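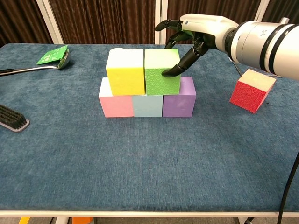

4.3 Recording a Block-Stacking Session

This section describes how to record demonstrations of the block-stacking task with the Tasent arm and hand. It applies to operators who have completed the safety briefing in Section 2 and the glove calibration in Section 3. Operators who have not calibrated within the current shift must return to Section 3 before continuing.

The task uses six cubes. The target is a stepped pile with three cubes in the bottom row and two in the upper row, each upper cube bridging two lower ones. The sixth cube is not part of the pile during this stage. A red cube set apart on the right side of the table, as in the view from the chest camera at the start of this section, is an acceptable starting position for Stage 2 (see 4.5).

4.3.1 Preparing the table

1. Spread the dark blue cloth over the table and smooth out any folds in the working area.

2. Place the distractor items for the session. The item list is printed on the session card. A ladle, a green packet and a scrub brush along the left side make up layout C.

3. Keep the cloth in front of the stacking area clear.

4. Close the curtain behind the table.

5. Check the light on the tops of the cubes. Some loss of color on the upper faces is permitted, and a yellow or pink cube may look nearly white from above. The front faces must keep their color in the preview.

Note: Cubes with embossed faces and cubes with smooth faces may be mixed in one session. Do not turn an embossed face away from the camera to make the set look uniform.

4.3.2 Starting the recorder

1. Put on the chest camera and tighten both straps.

2. Open the Dandesent console and select New Session.

3. Enter the operator code and the layout letter.

4. Confirm that free storage is at least 600 GB. The console will not warn you if the disk fills during an episode.

5. Press Arm. The status field changes from Idle to Ready.

6. Hold the hand open and still until the tone sounds. Recording begins at the tone.

CAUTION: Keep cables away from the fingers and the wrist joint at all times. If a cable passes in front of a table corner, confirm that it has enough slack for the full reach of the arm before you press Arm.

4.3.3 Performing the demonstration

1. Build the bottom row from left to right. Cubes should sit side by side. A thin gap between neighbors is acceptable.

2. Place the left upper cube, then the right upper cube. Approach from the right with the fingers spread, thumb in front of the cube and fingers behind it.

3. Lower the cube until it rests on both supporting cubes, then open the hand slowly.

4. Withdraw the hand to the right. Do not pass it over the finished pile.

5. Press the foot pedal once to close the episode.

An episode that exceeds 900 frames is closed by the recorder and marked Long. Long episodes are kept and need no action from the operator.

Note: A small gap between the two upper cubes does not make an episode invalid. Do not reach back to correct it after release.

4.3.4 Labeling the episode

Assign one label before starting the next episode.

Complete: all five cubes are in position and the hand has released the last one.
Partial: at least the bottom row is in position.
Dropped: a cube fell from the hand or from the pile.
Void: a person entered the working area, or the recorder reported error 557.

Dropped episodes are used in training and must not be deleted. Void episodes are removed during the nightly transfer to the Droreck server.

CAUTION: If a cube falls to the floor, press the red stop key before retrieving it. The arm remains powered between episodes.

4.3.5 Ending the session

1. Record 43 episodes per layout unless the session card states otherwise.

2. Select Close Session and wait for the checksum to appear.

3. Return the arm to the rest position and switch off the hand, then the arm.

4. Sign the session card and leave it in the tray marked Mészáros.

Requests for changes to the layouts or the label set should be sent in writing to Merle Kerslake, Data Collection. Revision of this section: 9th January.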